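Allia Hand Brush Review: A Decent Short Brush for Countertops and Small Floors

By Ieuan Samuel

I have used the Allia hand brush for most of January, mainly on a kitchen counter, a workbench and the strip of floor behind the back door. It replaced an older Zoson brush that had lost its shape. I bought the Allia with my own money, on sale with 30 percent off.

The brush is a one-row-of-jobs kind of tool. It sweeps dry crumbs, sawdust, coffee grounds and potting soil, and it does those well. It doesn't come with a dustpan. I used the metal pan from the Zoson set, and the two work together fine.

Bristles

The bristles are medium stiff. On smooth surfaces they pick up fine dust in one or two passes if you keep the strokes short. Long, fast strokes flick grit off the far end, which was my main complaint for the first week. After that I slowed down and had less to chase.

On grout lines it is average. Flour packs into the joints and the tips don't reach all of it. The Promeo brush I tested last fall did better there, but it also scattered more.

I lost a few bristles in the first couple of days and none after that.

Handle

The handle is in line with the head and a little thin for my hand. With dry hands the grip is secure. With dish soap on my fingers it turned on me more than once. There is a hanging hole at the end, but it is small and would not go over the hooks I already had. I ended up using a loop of string.

Because the handle sits low, your knuckles come close to the surface when you sweep flat. On a counter that is no trouble. On the floor I noticed it after ten minutes or so, and I would pick something with a raised handle for a whole room.

Cleaning and wear

Hair wraps around the outer bristles and has to be pulled off by hand. For everything else, I knock the brush against the inside of the trash bin and that clears most of it. I washed it 2 times in warm water and left it bristles down to dry overnight - the head didn't warp, and the finish looks the same as it did out of the wrapper.

Marble patterns are a good test for a brush, as gray veining hides gray dust. I still missed some and found it later with a damp cloth. 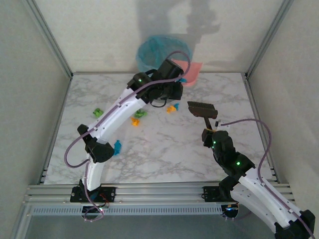

Dark brown brush over the marble-pattern floor, blue trash bin at the back.

Compared with the others

The Trevor brush is wider and covers a counter faster, but it doesn't fit between the toaster and the wall. The Promeo has the better handle. The Allia sits between them on price and is the one I reach for on small spills.

Rating: 3.5 out of 5. I would buy it again for the kitchen, and keep a longer broom for the floor.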